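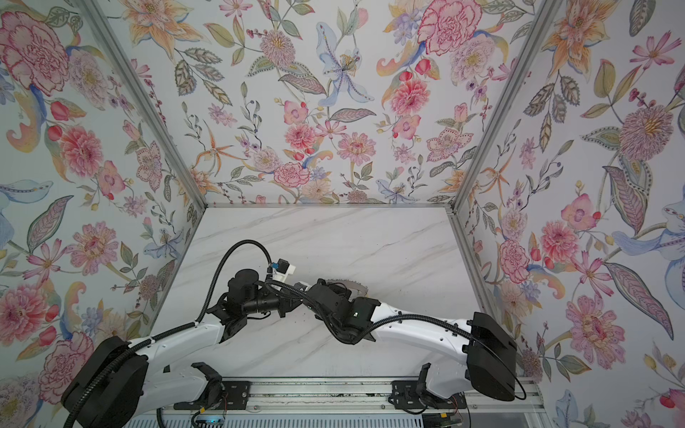

March 25, 2021. Lining for the second booth is finished. Yurani Henao and I spent the morning on it, using the last of the Gustimon roll from February. The paste was mixed a little thinner than last time and went on better. The pattern is the same on all three sides, pink peonies, orange star lilies, blue and lilac ones, on an off-white ground, and I did not try to match it across the corners. The aluminum posts break it up enough that a mismatch is hard to find. At the bottom of the back wall the edge strip covers the cut line, so the paper can be trimmed a hair short there. The white marble-pattern floor panel stays. Maarten Van Hecke wanted the gray one from the other booth, but it shows every scratch.

Paper used: 2 full drops for the back, the rest from offcuts. I wrote 111 on the leftover piece, which is the batch number from the label, in case we have to order again. Flor Arboleda is asking Lovska whether they can still get it. If not, Kera has something close with smaller flowers.

One bubble low on the right-hand side. I slit it with a blade and pressed it down with a damp rag. Look at it again tomorrow before anyone leans anything against it.

In the afternoon we went on to the key tags. Cristian Pacheco had left the curved metal plate on the bench with a note saying the row of holes was ready for rings. Green tags only for this one. Blue is for the storeroom and the red ones have gone to Dobre.
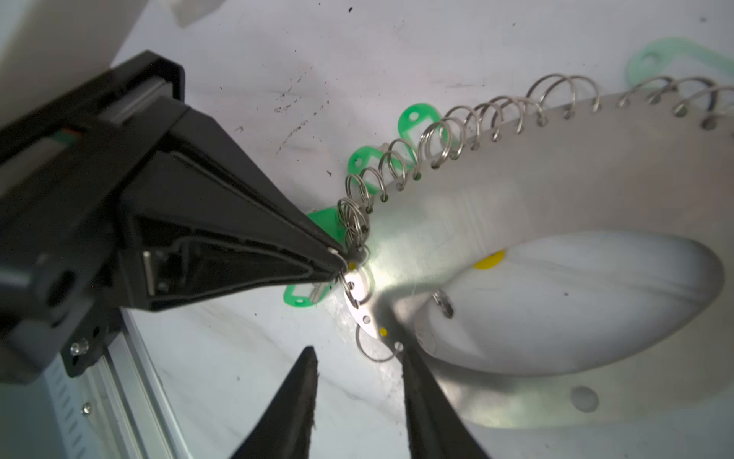
Do the split rings go on the tags first or on the plate first? On the tags first. Open the ring with a thumbnail or the flat opener, slide the tag around until it hangs free, then take the whole thing to the plate.

The other order works too, but the tag ends up pinched between the turns of the ring and has to be worked loose. I lost a good part of an hour that way last month. Small rings are the worst for it — the 12 mm ones are bearable, the 9 mm ones I would hand to somebody with better nails.

The spiral coil should be spread out before tags go near it. Where the loops sit close together everything bunches up and the writing on the tags can't be read. Zoila Carhuamaca suggested leaving the label windows blank until the plate is hung, then filling them in left to right with the paint pen. Will do it that way.

Still to do: more paste, a new blade for the long knife, and get the flat opener back from Maarten. Left the Gustimon offcuts on the top shelf, rolled, pattern side in.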